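Calls & Openings / Take Part
May 4, 2021
By Nataša Vukadinović

Wanted: people who have kept a household budget and stopped believing in it

I edit the consumer pages at Trovivar, and I'm looking for people to take part in a summer project on household budgeting apps. I should say up front that I don't expect the apps to come out of it well. If you make one, sell one, or get a cut for recommending one, please don't apply.

Every January my inbox fills with claims that a family can save a fifth of its grocery money by tagging its receipts. I have asked for the numbers behind those claims more times than I can remember. What comes back is usually a survey of people who already liked the app enough to keep paying for it. The ones who gave up in week three don't get asked. I'd like to ask them, and I'd like to see what they were spending before and after.

We need 114 households. Half will use an app of our choosing, which you won't get to pick. The other half will use a paper notebook, which we'll mail to you. Both groups write down what they spend on food, cleaning supplies and anything bought for the kitchen table. Rent, car payments and medical bills stay out of it. They're none of our business, and no app is going to talk your landlord down.

You will fill in a short form once a week and have two phone calls with us, one at the start and one at the end. The calls run long if you have complaints, and I hope you do. The project finishes in August.
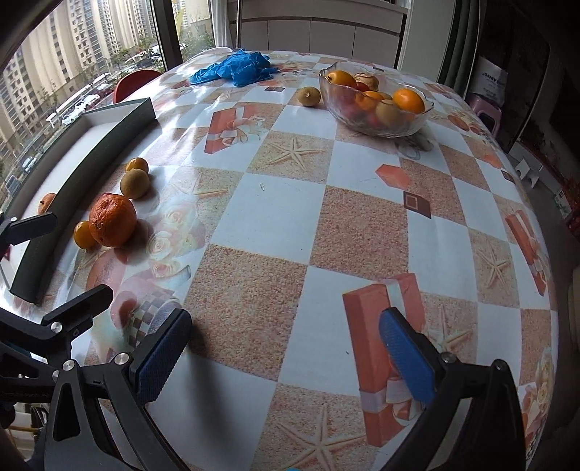

5 min read

Who can apply: anyone over 18 who does at least half the food shopping for a home of two or more people. Single-person homes are a different study, and I'd rather do one thing properly. You should have tried some kind of budget in the past 5 years and let it slide. I don't care why. "It was boring" is a fine reason and probably the true one for most of us.

You don't need to be good with money. You don't need to be bad with it either, and I would ask you not to play up your troubles on the form. Last time we ran a call like this, a fair number of people wrote what they thought we wanted to read. Several described themselves as "hopeless" and then turned in the tidiest records we had.

The pay is modest. Each household gets a grocery gift card when the last form is in, and the amount is in the letter we send before you agree to anything. If you drop out, tell us the week you stopped and you still get part of it. Dropping out is a result, and I want to know when it happens. Please don't fill in the missing weeks from memory to be polite.

Now, who is paying for this. The money comes from the Kovačević fund, which has backed our consumer reporting before and doesn't see the copy until it's printed. Zorkik offered us free subscriptions and a "partnership." We said no to the partnership and will buy the subscriptions at the normal price. Fluvard, which makes a rival app, hasn't answered my emails. If that changes I'll say so in the article.

Your records will be stored under a number, and your name will be kept on a separate list that only I can open. We'll delete that list once the gift cards have gone out. I know every company says something like this — ask me about it on the first call and I'll tell you exactly where the file sits.

One more warning. We may find nothing. Both groups might spend just what they spent before, and then the article will be short and say that. I have been told this would be a waste of a summer. I'd call it cheaper than another January of press releases.

To apply, write a few lines about the last budget you gave up on and send them to me at the Trovivar consumer desk. Put "Notebook" in the subject line, even if you're hoping for the app.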